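The Sandwich Club
At Woltbridge, a summer robotics group is learning how much goes into lunch

August 24, 2024
By Princess Rivera

The argument when I walk in is about lettuce. Precious Cruzado, seventeen, thinks it should go on right after the bread. Her teammate Sorin Stanciu thinks the lettuce should wait until the very end, and he has a notebook page of reasons. They have been going at it since before the doors opened, and they are both having a wonderful time.

Officially they belong to the Woltbridge Two-Arm Robotics Club. Everyone in the building calls it the Sandwich Club, including the woman at the front desk, who pointed me down the hall with the words "follow the toast." The club meets on Saturdays in a converted drafting room at the Woltbridge community learning center, and since July it has had one goal: get a pair of robot arms to make a sandwich, start to finish, without a human hand reaching in.

If you grew up thinking of school robotics as little wheeled carts shoving balls across a gym floor (I did, and I loved it), the drafting room takes some getting used to. It's quiet in there. One student teaches while the others watch and take notes, and then everybody talks at once. There is very little metal being cut. Most of the work is patience.

The club has 7 members this summer and one instructor, Marilou Dimaculangan, who taught high school physics before she came to Woltbridge. She picked the sandwich herself. "I wanted something every kid has already done a thousand times," she told me. "You can't look up the answer. You have to go home, make a sandwich, and pay attention to your own hands."

So they did. The first assignment was to write down every motion in making one, and Afroza Uddin turned in four pages. She hadn't even gotten to the second slice of bread. Her list included things like "left hand stops plate from sliding" and "loosen grip before lifting away," and Dimaculangan read parts of it out loud to the group. It's still taped inside the cabinet door.

Those four pages became the backbone of the project, which the students named Tapia. Under Tapia, a task gets chopped into short moves, and each move gets taught, replayed, and taught again until the club is willing to sign off on it. Pulling toast out of a toaster is one move. Setting it on a plate is another. Lettuce, I learned, is at least three, depending on whom you ask.

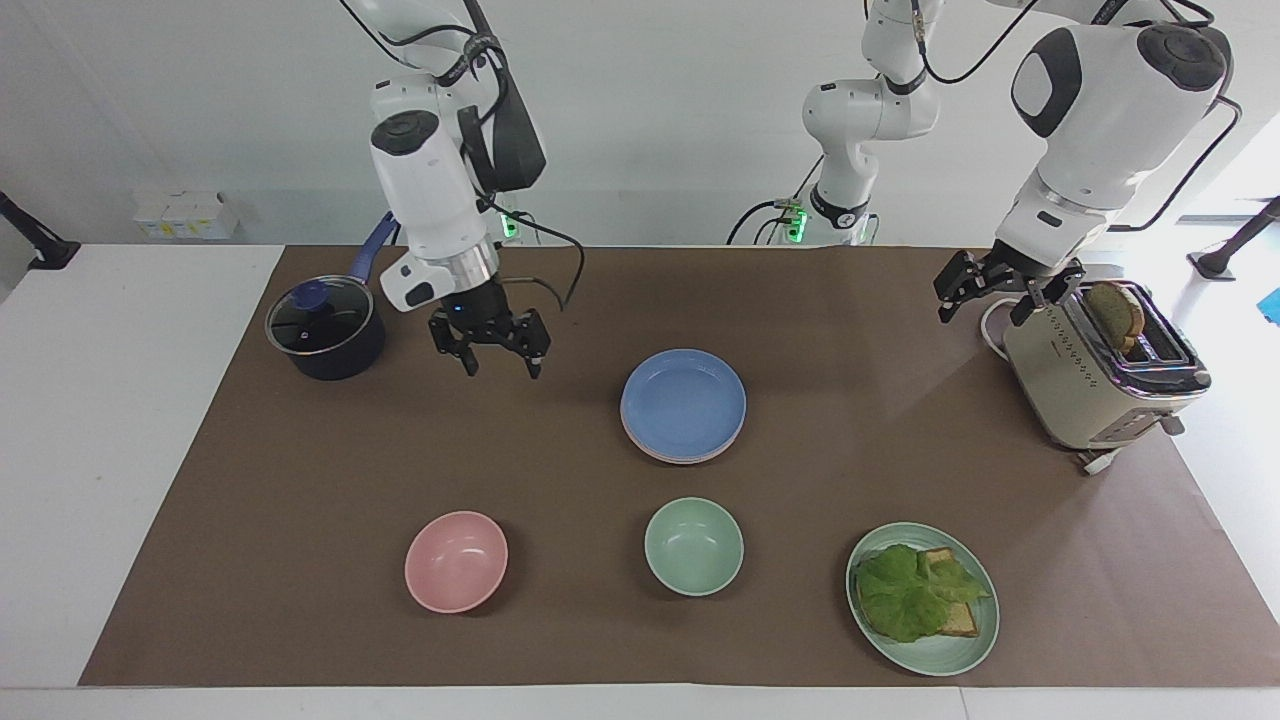 Lettuce on toast, with another slice still up in the toaster.

Toast turns out to be a pretty friendly material. It's stiff, it stands up straight, and it gives a gripper two flat faces to close on. The students had that move working in their second week, and Cruzado still talks about it the way other people talk about a first goal. The trouble is pressure. Squeeze too hard and you get crumbs, too softly and the slice swings on its way to the plate. She settled on a setting she calls "library book," and by now all the others use the term without smiling.

Lettuce is a different animal. Every leaf is a new shape. It folds, it drapes, it hangs on to a finger after the finger has let go. Stanciu spent two full Saturdays on the release alone. His fix was to lower the leaf until its edge touches the bread, open slowly, and then draw the hand back sideways, a bit like slipping out from under a sleeping cat. I watched him replay it five times and I could have watched five more.

The club logs every attempt in Flarix, a scoring program Uddin wrote over spring break in place of a paper chart that kept getting butter on it. Each run gets a result, a note, and the initials of whoever taught it. The goal for the summer was 1000 logged runs. They passed 300 in July, and the notes are a pleasure to read. "Dropped it, but nicely." "Bowl moved. Who moved the bowl?" "GOOD. DO NOT TOUCH ANYTHING."

That last one gets at something the students bring up constantly. A routine that works beautifully with the plate in one spot can fall apart when the plate sits a couple of inches over. For a while they marked positions on the mat with tape. Then Dimaculangan peeled up all the tape one morning and told them to start varying things: swap the bowls, turn the plate, leave the saucepan out. Scores in Flarix sank that day. Uddin showed me the dip, and the long climb that came after it, with real pride.

"I was mad for maybe an hour," she said. "Then I got why. My kitchen at home never looks the same two days in a row either."

The fall brings a showcase called the Hurnico, where clubs from the region run a household task in front of a crowd. Woltbridge has entered for the first time. Teams get a fixed table and a time limit, and the judges lay out the dishes themselves, so the peeled-up tape is starting to look pretty smart. Cruzado wants to add a second sandwich. Stanciu would like to get through one first.

They break at noon for actual lunch, which on the day of my visit was noodles. Cruzado ate hers standing, replaying a run on a laptop with her free hand. Across the room Stanciu had his notebook open again, on a fresh page headed TOMATO.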